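Mulora Athletic Names Demer Training Ground as Summer Home

DEMER, 3 May 2018 — Mulora Athletic will hold its full preseason program in Demer this July, the club announced today. The men's and women's soccer teams will share the Plullholm Training Ground under a two-year agreement with the town.

The move brings both squads to one site for the first time. Plullholm has two grass fields, a weight room and a main stand with 1,137 seats. The club's average home crowd last season was 1,059, and three of the preseason matches will be open to the public.
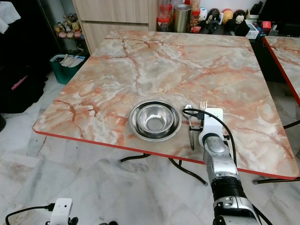 Players and staff will eat together at the training ground throughout camp. Breakfast will be served before the morning session and lunch after it, with a lighter meal on match days. Table service will be kept simple, with a steel bowl, a spoon and a fork, and players will return their own dishes after each meal. Menus will be set by the club's medical department.

The women's team will open the schedule against Bisht United, followed two days later by the men's meeting with the same club. Kickoff times will be released in June.

"Sharing one training ground allows our coaches to plan the summer as a single club," Mulora Athletic said in a statement. "We thank the town of Demer for its support."

The club has set aside 110 free tickets for each open match — all of them for youth players registered in Demer. Remaining tickets will go on sale through the club box office. Season ticket holders will be admitted at no charge.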